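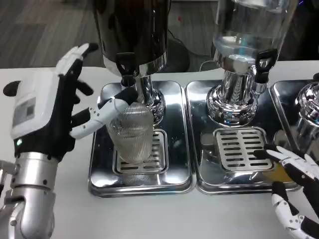 Drips and smears on drinks dispensers – how do you keep yours decent?

Posted by Bestard, 28/01/2018

We've got a row of the pedestal type on a white counter, the shiny ones with a black tap on the front and a steel tray under each. One has a dark tank, the one beside it is see-through and only ever has water in it. I love how they look but I can't keep up with them! Every fingerprint shows on the bases, and the taps go on dripping after I've let go of the handle, so I'm forever mopping. I paid 749 for the set, so I don't want to scratch anything. What do you all wipe yours with, and is the dripping normal? 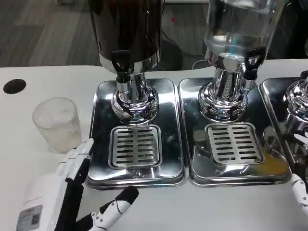 I should say I've only had them since April and I've never taken a tap off, so please explain it as if I'm a bit dim. I've tried washing-up liquid on a sponge and it left the steel looking cloudy.

Malora

Cloudy is just soap that hasn't been rinsed off, I had exactly the same. Warm water with the tiniest drop of washing-up liquid, then a cloth with plain water, then dry it straight away with something soft (I use an old pillowcase). Drying is the bit that matters. If you leave it to dry on its own you get those little white spots, especially round the grate. Lift the grates out and do them separately in the sink, an old toothbrush gets into the slots. No scourers and no cream cleaner on the mirror finish, you'll regret it – I did.

With the dripping, empty the tank first, then unscrew the nut on the inside and have a look at the washer. Mine had a bit of orange pulp stuck in it. Rinse it, put it back flat, do the nut up by hand and try it with 500 ml of water before you fill the whole thing. 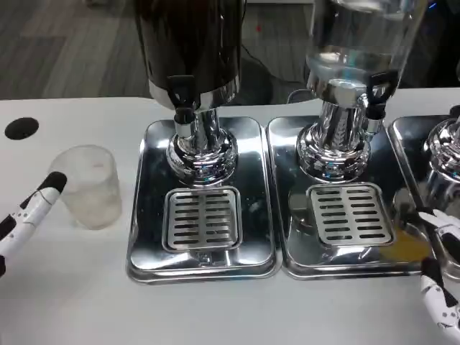 Evetti

Agree with the pillowcase. If you put juice in any of them, wipe up spills on the tray there and then, it goes like glue if you leave it overnight. White vinegar and water for the white spots, rinse after. A few drips after you shut the tap is normal on mine and I've had them 6 years, I just leave the glass under for a moment longer.

Šimkus

get new taps, cheap enough online. measure the hole first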